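From the swap table

Well, our little swap table at the Ferkesside reading room has had a lovely month, and I wanted to say thank you before July runs away from us. People have been so generous with the small stuff - stickers, cases, cartoon mats, all those cheerful bits that live at the bottom of a bag until somebody else falls in love with them.

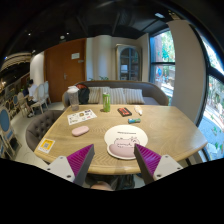
Stickers are still what everyone asks for first, so if you have a sheet you know you'll never finish, please bring it along! Pink things go quickly too, and anything with a cartoon animal on it hardly gets a chance to sit down. You can take up to 2 items a visit, whether or not you've brought any yourself, and the folks coming over from Dustham are as welcome as ever. We're open until 4 in the afternoon, and there's usually tea.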